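Sunday, December 9, 2018

Glaze tests, second round. Satin white on the two clay bodies, plus the ash glaze that Hedvig wants for the Tapia order.

Started at eight. Kiln was at 100 when I came in, so I left the lid propped on one brick and did the paperwork first. The log sheet from Friday is missing the hold time. Domingo, if you remember what you set, write it in. I put a question mark there for now.

Recap of where we are. Round one was the satin white at three thicknesses on the buff clay and the dark clay. The buff tiles were fine. The dark ones all pinholed, worst on the thick end. I thought it was gas coming out of the body late in the glaze firing and Valentina P. thought the bisque was too fast. Those two explanations overlap. For round two we slowed the bisque between 600 and the top and left the glaze alone.

Unloading

Top shelf: dark clay tiles, slow bisque, thin and medium coats. Clean. Two small pinholes on D4 near the stamp, nothing on the rest. Surface is a little drier than I would like but it is the same white as the buff tiles, which it was not last time.

Middle shelf: dark clay, slow bisque, thick coat. Pinholes again, fewer than round one and smaller. D9 has a crawl along one edge where I must have touched it before the firing. Ignore D9.

Bottom shelf: ash glaze. More below.

So the bisque was at least part of it. I would not put the thick coat on the dark clay for anything we sell. Medium is enough. Yiğit asked if we could just hold longer at the top of the glaze firing and let the holes heal. Worth one try, but this glaze goes shiny if it is held too long and then it is not the glaze they ordered.

Mixing notes

Mixed a fresh 2000 gram batch of the satin white from the Nandeck frit, second bag. Sieved it twice. The first bag was lumpy and I threw out most of a cup from the sieve. The second bag went through without trouble. Water was added by eye up to the old line on the bucket and then a bit more, because the dip test on a broken tile came out heavy. I should have weighed the water. Next batch, weigh the water and write it here.

The ash batch is small, 600 grams dry, from the bin marked Urkudetti. The bin is getting low. Washed ash, dried on the board by the window, ground by hand. Whoever uses it next, please wear the mask and put the lid back on. It was off this morning and there is a film over everything on that side.

Test portions go in throwaway bowls from now on. The good plastic tubs keep getting stained and then people are unsure if the stain is old glaze or new. Anything with a raised pattern on the inside has to be scraped out with the soft rubber rib, since dry material sits in the grooves and throws off the weights on small batches. Smooth ones for anything under 100 grams. 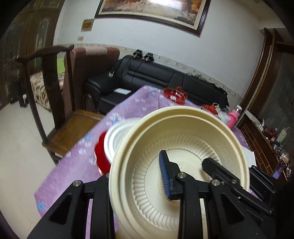 Ash glaze results

Three recipes, two tiles each, all on buff clay.

A1 and A2: runny. A2 ran off the tile onto the cookie. The color is good, a gray green with amber where it pools. Too fluid for anything with a vertical wall.

B1 and B2: more clay in the mix. Stayed put. Duller, more brown, and a rough patch on B2 that feels like the glaze was underfired there. Could be the cold corner.

C1 and C2: the halfway mix. Best of the lot. It moved a little and stopped well above the foot. Hedvig came by at lunch, looked at all six, and picked C without asking which was which. She wants to see it on a cup before she sends anything to Tapia.

Cold corner

I am tired of writing this. The back left of the bottom shelf is still behind the rest of the kiln. The cone there was barely bent and the cone on the middle shelf was flat. I measured the element on that side and it reads higher than the others, so it is worn. Valentina Z. has the order form from Platura and is asking for a full set, as replacing one at a time gives us a new hot side. Until they come, nothing that matters goes in that corner.

The door side witness cone fell over against a post again. Make the clay pad wider.

To do

Throw 20 test cups in buff, straight wall, no handle. Domingo has offered to do half. Mine will be the crooked ones.

Slow bisque for the cups, same program as the dark tiles, even though the buff does not need it. I want one program on the controller so that we stop picking the wrong one.

Cup firing: C glaze on eight, satin white medium on eight, keep the rest bare for the April retest.

One load with a longer hold for Yiğit's idea. Dark clay, thick coat, four tiles only - do not fill the kiln with it.

Wash the shelf that A2 dripped past. The cookie caught most of it but there is a spot the size of a coin near the edge. Grind it and put new wash on before the next load.

Relabel the satin white buckets. There are two with the same date on the lid and one of them is the lumpy frit. I think it is the one with the cracked handle.

Left the kiln off and the vent running. Tiles are on the rack by the sink in firing order, D's on top, ash below. Please do not move them until I have photographed them in daylight.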